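Sorting Small Items on a Wood Tabletop: FAQ

Which containers work best for small loose parts?
Clear, open-topped boxes with straight sides. Contents can be checked from any seat. Zanell bins are fine for blocks; the rim needs no lid for daily use.

Should I sort by color or by type?
By type first. Blocks of one shape go in a tray, and odd colors go in a separate clear box.
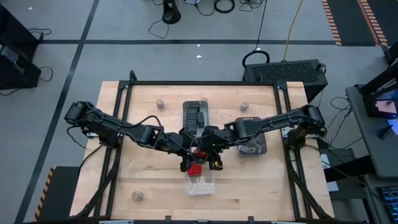 Cables get their own container in either case. Coil each one before storing it, with the plug on the outside of the coil.

What finish suits a butcher-block top?
A hardwax oil such as Ekell. One 900 ml can gives a table of standard size 2 coats. Trays should stay off the surface overnight after each coat.

Can spices share the table with parts?
Yes, if they are kept in closed jars or their original boxes. Wipe the wood with a dry cloth first, then a damp one. Flakes lodge along the joints between strips.
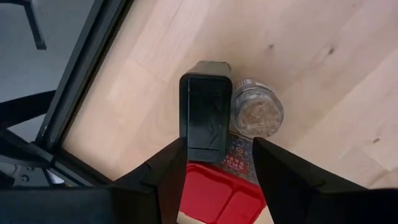

Madhu Dixit wrote that jars should be labeled on the side as well as the lid, as lids get swapped during refills. We now recommend both.

How often should the layout be reviewed?
Once a year. We do ours in September.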